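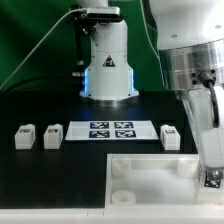 Projects > Studura Cell > Meeting notes

December | Notes by Natália Hájek

Present: Calum Imrie, Ettore Palumbo, Ruairi MacBrayne, me (typing, so blame me for the spelling). Alper Başaran sent apologies and a very long message, which I read out.

1. Last meeting's notes
Fine, apart from me writing Bodik where I meant Uker. Fixed!

2. The unplanned stop
Most of the hour went on this one. Calum was running the block routine when the big arm on the right swung low over the clear box and touched the wall on its way out. It tripped a protective stop, so that part did its job. What worried all of us is that the column arm didn't stop with it. It kept going for 6 seconds until Calum hit the button (he says it felt longer, and I believe him).

Nobody hurt, and the box isn't cracked. Ettore went through the log and found the error at cycle 3870. He thinks the stop signal between the two controllers dropped out, and he's looking at the connector first. Ruairi thinks it's the software update from Hubmann. They went back and forth on this for a good while and I stopped typing.

Separate problem, same run: the position check on the marker plate had drifted. Alper's message says the plate got nudged when somebody wiped the table and the calibration was never redone. Ruairi owned up to the wiping. We still don't know if the drift is why the arm came in so low, and Calum doesn't want it written down as the cause yet, so I'm writing down that it isn't.

3. What we agreed
No running both arms together until the shared stop has been tested 14 times in a row without a miss. One arm at a time is OK, with a person at the button.
Ettore to swap the cable and keep the old one, labeled please.
Ruairi to ask Hubmann what changed in the update.
Calum to redo the plate calibration and raise the exit path over the box.
Me: near-miss form, which I've half done.

4. Any other business
Calum wants 2 more stop buttons, one on each side. Everyone liked this and we'll get a price from Uker.

Finished at 4:40 pm. Next one is when Alper's back.

3 comments | 2 shares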